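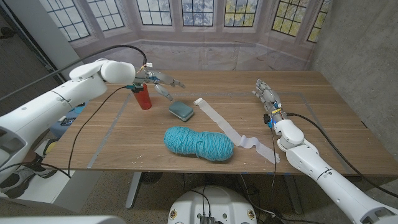 May 22, 2022

I have been promising myself a proper sort-out of the craft things since September, and this week I finally started, which mostly meant putting everything on the wooden table and then making a cup of tea. I'm a slow tidier! I pick up a skein of yarn and off I go, wondering what it might be (a hat? the edge of a blanket?), and before long the tea is cold and the drawer is still open.

The turquoise is my favorite of the lot. It's 200 grams and I bought it at Fakhoury, the little shop past the bridge, on a day when I had gone in for buttons and nothing else. I've started it as a scarf 2 times and pulled it out both times, so now it's back in a skein and I'm thinking of a cushion cover.

The red cup can stay out, as I like a bit of red near the blue. The green sponge belongs by the sink and I keep walking past it. As for the long strip of paper, it would roll up again nicely if I took the trouble, all crumpled as it is. Tomorrow, maybe, after I've done the button tin.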